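Search docs Search
Home Datasets Tools Changelog Contact

# Priruvine Laundry Set: data card

Maintained by Annapurna Warrier. Last content change in June.

## Summary

Priruvine is a set of teleoperated and autonomous recordings of two-arm clothes handling at table height. It was put together to answer a narrow question: given a small pile of mixed garments, how much of an ordinary laundry chore can a low-cost two-arm setup finish without a person stepping in? The short answer is that flattening and simple folding are partly there, and sorting out an unknown garment from a heap is not. The sections below give the detail needed to use the recordings or to disagree with that reading.

The release holds 81 episodes. Each one starts with clothes on the work surface and stops when the operator or the policy signals done, or at the time limit.

## Directory layout

 priruvine/
 episodes/ one folder per episode
 labels/ task, garment and outcome labels
 splits/ train.txt, heldout.txt
 tools/ loader and replay script
 CHANGES.txt

Each episode folder contains head video, joint positions for both arms, gripper opening for both hands, and a short text file with the instruction given at the start. Joint and gripper streams share one clock. Video is stamped separately and must be aligned with `tools/align.py` before use. Skipping alignment gives a visible lag on fast moves and will hurt any policy trained on the result.

## Tasks

`flatten` Spread one garment until no part is doubled over by accident. Sleeves and legs may point anywhere.

`fold_simple` Fold a garment that is already flat. Towels, shorts and T-shirts only.

`separate` Move two garments apart so that neither touches the other.

`pair` Put a top and its matching bottoms side by side, ready to be folded as a set. Matching is by color and trim.

`clear` Move all clothes to the bin. Order does not matter.

Instructions are plain sentences such as "lay the shorts flat" or "put the shirt next to the shorts." Wording varies between episodes. The label file gives the task name, so the sentence can be ignored if language input is not wanted.

## Garments

Clothes were bought used and washed before recording. They were not ironed. Fabrics include cotton knit, terry, fleece and slick sports jersey. The jersey pieces cause a large share of the failures: the cloth slides over itself, a pinch that looks good from overhead may hold only one layer, and the trim can be stiffer than the panel it is sewn to. A grasp on the trim tends to drag the whole edge, while a grasp in the middle of a panel tends to raise a tent and leave the rest where it was.

In `pair` episodes the two pieces share a main color, so color alone does not tell top from bottoms when both are bunched. A waistband or a printed name is often the best cue available. The set in the view below has white trim on both pieces, and the lettering on the shorts, "BULLS 23", has its word upside down from the head camera.

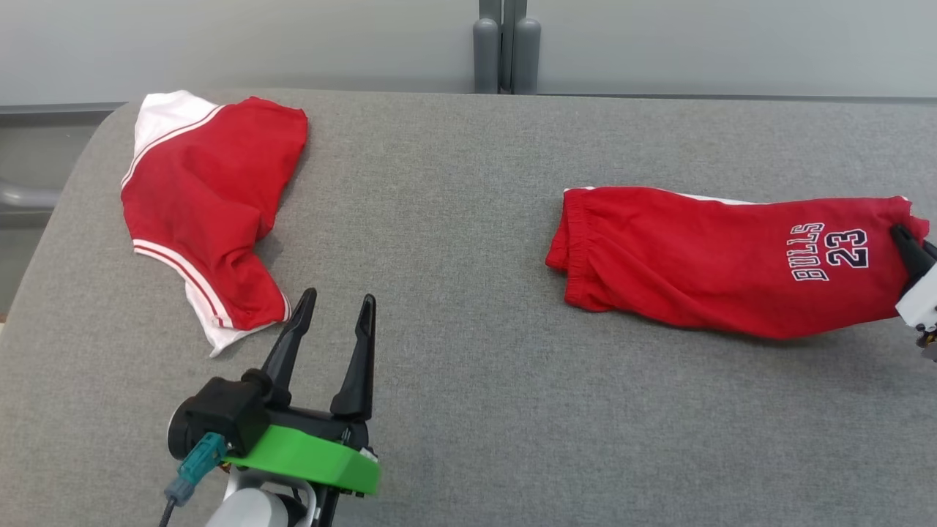
Sundaram objected to the whole task list on the project's discussion page. The complaint was that laundry at home does not start on a padded table with two pieces in reach; it starts in a hamper, with socks inside pant legs and a shirt turned half inside out, and a robot that cannot get from the hamper to the table has not done any laundry. Sundaram asked for the word "laundry" to be dropped from the title until an episode covers the full path, and added that a person would have had the shorts folded before the arm had picked a corner.

The title was kept. The rest of the objection is fair and has been carried into the Limits section. Timing is covered under Results.

## Outcome labels

Each episode is labeled by a person from the recording, after the fact, with one of these:

- `done`: the task definition above is met at the last time step
- `partial`: at least one required step is met and held
- `fail`: no required step is met
- `abort`: stopped by hand for safety or a hardware fault

The label describes the end state only. An episode with several dropped grasps that ends with a flat shirt is `done`. Users who care about clean execution should filter on the regrasp count, stored in `labels/regrasp.csv`.

Labels were made by 2 people. Disagreements were settled by watching the last stretch of video together. The boundary between `done` and `partial` for `flatten` was the usual point of dispute, mainly over small turned-under corners. The rule adopted was that a corner smaller than the gripper fingertip does not count against the episode.

## Results with the baseline policy

The baseline is a plain imitation policy trained on the training split with no outside data. Findings, by task:

`clear` is the strongest. Any grasp that lifts the garment is good enough, and a second try costs little.

`flatten` works on towels and most cotton shirts. It is weak on jersey. The common failure is a pull from one side with nothing holding the other, which moves the garment across the surface without opening it. Training on episodes where one hand presses down while the other pulls gave some help.

`fold_simple` works when the starting state is close to what was seen in training. A garment rotated by a quarter turn is handled less well than one that is merely shifted.

`separate` depends on whether the garments are tangled. Side by side, fine. One through the other, it fails.

`pair` is the weakest. The policy moves pieces near each other but often leaves one bunched, which counts as `partial` at best.

Speed is poor throughout. A single T-shirt fold can take up to 40 times as long as the same fold by hand, counting pauses and regrasps. Nothing in this set supports a claim that a machine of this type saves time in a home today. In a shop that folds the same flat item all day, a fixed folding machine is the better tool, and comparisons should be made against that.

## Limits

- No hampers, baskets of mixed wash, hangers or drawers as a starting point.
- No garments turned inside out on purpose. A few ended up that way.
- No buttons, zippers or drawstrings that need to be worked.
- Padded surface only. Policies trained here lose grasps on a bare hard table, where the fingertips cannot sink in under the cloth.
- No people reaching into the workspace. Do not use these recordings to argue that a setup is safe around children or pets.
- The head view loses the fabric under the fingers at the moment of grasp. There is no touch sensing to make up for it.

## Related sets

Irnine covers dish loading with the same file format, so the loader here reads it without changes. Skodamach covers parts sorting on a shop floor and uses a different joint order; run `tools/reorder.py` first. Mixing Irnine with this set did not change the `flatten` results in our runs. Mixing in Skodamach has not been tried.

## Known problems

Gripper opening is recorded as commanded, not as measured. A closed value does not mean something is held. Several early episodes have a short gap in the left arm stream; they are listed in `CHANGES.txt` and left out of both splits.

The replay script assumes the arms start at rest. If they do not, the first move is fast. Run it with the speed flag turned down and a hand near the stop switch.

Report label errors to Annapurna Warrier with the episode folder name and the time in the video.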